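Print | E-mail

The Stoseo Pocket Recorder
2 August 2019
By Hajnalka Szekeres

If you interview people for a living - actors, singers, the guy who did the stunts - you already know the panic of getting home and finding 40 minutes of clinking glasses with a movie star mumbling somewhere behind them. I've been using the Stoseo since April and I love this little thing!

It has two microphones, one facing you and one facing whoever is across the table, and each goes to its own track. So when the bar gets loud (and it always does) you can turn your own voice down later and keep theirs. I tried it at the Trallton film festival with Sinan Altıntaş, who talks very softly and very fast, and I got every word, including a long story about a horse that his publicist would probably like back.

What you get:

Two-track recording, plus a combined file for quick listening
Battery good for 14 hours
One big record button with a red light you can see from your chair
Clip, USB cable and a soft case
Weight: almost 7 ounces with the clip on

The button is my favorite part. You press it, it clicks, it records. No menus, no "are you sure," and you can find it by feel while keeping eye contact. Margit Barta on our music desk did a whole backstage chat with hers in a jacket pocket and it still came out fine, with a bit of rustling. 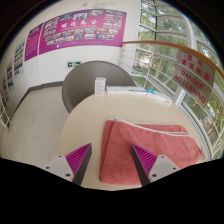 Set it down on something soft if you can. A hard tabletop picks up every tap and every glass being put down, and even a folded napkin under the recorder helps a lot. Keep it closer to your guest than to you, and do a short test before they order.

Files show up on your computer as a plain folder, sorted by day. I have 471 clips on mine right now and really should clear it out. The Sipos transcription app opens them fine, though you'll want to use the combined file there.

Comes in black or gray. Spare clips are sold separately.

Contact us | Copyright 2019 Stotow | Back to top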